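Questions I get asked about the Wolar Valley family history newsletter

Who puts this thing together?

Me! I'm Sowmya Unnithan, and I started the newsletter after I moved to Brister and got hooked on the old parish lists at the library. I married into one of the local families (the Erkine side, if you know them) and wanted to find out who everyone at the reunion was.

How often does it come out?

Every 3 months, give or take. The October one is always the longest, as people find all sorts of things over the summer and send them to me at once.

Do I have to be related to somebody in the valley?

Nope. A good third of our readers just like old records. I've got one subscriber who has no family within an ocean of here and still catches more of my mistakes than anybody.

How many names are in the index?

2,754 at last update. Of those, 1,140 have at least a birth or baptism date attached. The rest are a last name, a first initial and a lot of hope. If you can fill one in, please write to me - I get silly with happiness over a middle name.

Why are there so many Thomases?

Oh boy. Thomas is both a first name and a last name around here, and one family managed to have a Thomas Thomas in four generations running. I number them in the index, oldest first. If your Thomas has a question mark after his number, it means I'm guessing.

Can I get the index on paper?

Sure can. It's long, so I print the tables small and mail them flat in a big envelope. It costs 8 dollars, which covers the postage and most of the ink. Checks are fine. 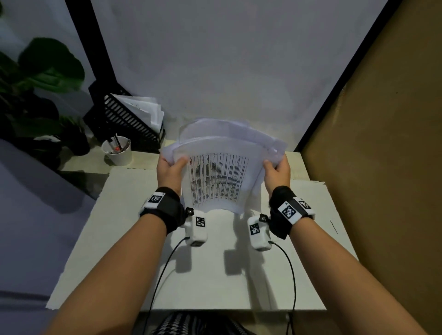 If small print is hard on your eyes, tell me when you order and I'll run it off in the larger type. Same price, you just get a fatter envelope. The larger version has the same names in the same order, but the page numbers won't match the ones I use in the newsletter, so go by the entry number instead.

Will you look up my grandmother for me?

Probably! Send me her name, a rough birth year and any town you've heard mentioned at the dinner table. Spelling doesn't matter much, I try them all. It can take me a few weeks in the winter when the records room keeps short hours.

What about living people?

I leave them out, along with anyone who asks me to leave their parents out. Email me and I'll take the entry down the same evening if I'm home.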